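Do carrots really help you see in the dark?

A grown-up has probably told you to eat your carrots so you can see at night. It's a good line. It gets a lot of carrots eaten. But is it true, or is it one of those things people say because somebody said it to them?
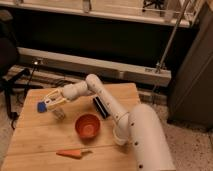 Let's start with what the claim says. It says that if you eat carrots, your eyes will work better in the dark. If that were right, somebody who ate a big bowl of carrots every teatime ought to be able to find their slippers with the light off, and somebody who hated carrots ought to trip over the cat. Do you know anyone like that? I don't.

Still, not knowing anyone isn't proof. We need to look a bit harder.

What is in a carrot?

Mostly water. There is some sugar too, which explains the sweet taste, and there is the stuff that makes it orange. That stuff is called beta-carotene (say it "beeta carra-teen"). Your body can turn beta-carotene into vitamin A, and your eyes do need vitamin A. At the back of each eye is a thin layer that catches light, and part of it is very good at working when there is hardly any light about. Without vitamin A, that part stops doing its job properly.

So the people who say carrots are good for your eyes are not making it all up. People who get far too little vitamin A can find it very hard to see at dusk, and eating food with vitamin A in it can help them.

Where the story goes wrong

Suppose you already have enough. Most children who eat a mixture of foods do. Will extra carrots give you extra sight?

No. Think of filling a cup with water. Once it's full, you can keep pouring, but the cup doesn't get any fuller. Your eyes can only use so much vitamin A, and a whole sack of carrots from Rasanthorpe market won't turn you into an owl.

Carrots won't let you throw away your glasses either. Most people wear glasses because of the shape of their eyes, and no vegetable changes that.

Who started it?

You may hear that it began in the Second World War. Pilots were finding enemy planes at night, and stories went round that they ate lots of carrots. They had something better – a secret invention called radar, which used radio waves to find planes in the dark. Many books say the carrot story was made up to hide the radar. Be careful with that one as well. People were already saying carrots were good for eyes before the war, and it is hard to be sure that anybody on the other side was fooled. A story about a trick can be stretched just as easily as the trick itself.

Can you turn orange?

Oddly, this one is true, a little. If you eat a great many carrots for weeks, your skin can go a bit yellow or orange, and you notice it most on your palms. It fades when you go back to eating normally. Please don't try it.

A question from Puvstead

Haf Meredith, who is 11, wrote to ask whether a purple carrot counts. Carrots can be purple, yellow, white or red as well as orange. White ones have hardly any beta-carotene, so they wouldn't do much for your vitamin A. Purple ones vary, and some are orange in the middle. You can only tell by cutting one open, with a grown-up doing the cutting.

Try this

Ask two grown-ups why they think carrots help you see in the dark. Write down what each one says, then ask how they know. If the answer is "everybody knows that", put a question mark next to it.

Then have a carrot if you want one. They're nice with hummus.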